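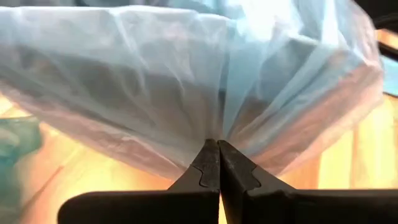 Household Film Plastic in the Tronton Collection Area: A Sorting Study

Yara Bataineh
Materials and Waste, second-year project

1. Background

Film plastic covers shopping bags, bin liners, bread bags, and the wrap used on multipacks. It is light for its volume and makes up a small share of household waste by weight. In a sorting plant it wraps around the rotating shafts of disc screens, and the line has to be stopped so that workers can cut it away. For this reason the Tronton area does not accept film in the curbside bin. Residents are asked to return it to a drop-off point at one of two supermarkets.

The project examined how much film still enters the curbside bin, and whether the printed label on the bin lid has any effect on the amount.

2. Method

Bins were sampled in October from 147 households on two collection routes. Households on the Moussa Road route had the old lid label, which lists accepted items in text only. Households on the Ornness route had the newer label with pictures. Both routes are collected every second week and have a similar mix of houses and small apartment buildings.

Contents were emptied onto a sorting table and divided into four groups: paper and card, rigid plastic, metal, and film. Glass was recorded separately and is not discussed in this report. Each group was weighed on a bench scale reading to 20 grams. Film was shaken out before weighing to remove food scraps and loose liquid. Bags that had been used to hold other recyclables were opened, emptied, and counted as film.

No attempt was made to identify the polymer of each piece. Most bags carry no resin code, and the burn test described in older textbooks was ruled out on safety grounds.

3. Results

Film was found on both routes. The share by weight was lower on the Ornness route, but the difference was small compared with the variation between individual households. A few bins contained a large amount of film and the majority contained very little.

The most common form was the tied bag. Residents appear to collect recyclables in a bag in the kitchen and then drop the whole bag into the bin. Neither label mentions this habit. The picture label shows a shopping bag with a line through it, which a resident may read as applying to empty bags only.

4. Sources of error

Moisture is the main one. Film has a large surface for its weight and holds water even after shaking. Rain fell during the Moussa Road sampling, so the figures for that route are probably too high. Drying the samples would have removed the problem, but the oven was not available.

The scale resolution is also coarse for this material. A single thin bag weighs less than one scale division, so film was weighed per collection load and the per-household comparison rests on visual grading.

5. Recommendations

The lid label should state that recyclables go in loose. A repeat study should dry all film before weighing and should sample both routes in the same weather. Oltance, the sorting contractor, keeps a log of line stoppages, and access to it would allow bin contents to be compared with actual downtime.

Comments

Catrin Voyle: Section 4 is useful. Did you consider weighing a subsample wet and dry to get a correction factor? Even a small one would have let you keep the Moussa Road figures.

Yara Bataineh: Yes, but too late. The film had already gone back to the contractor by the time I was writing up.

bin_day_reader: We have the picture label and I have been tying ours up in a bag for years. Will stop.

Contact the department | Copyright, student authors | Back to top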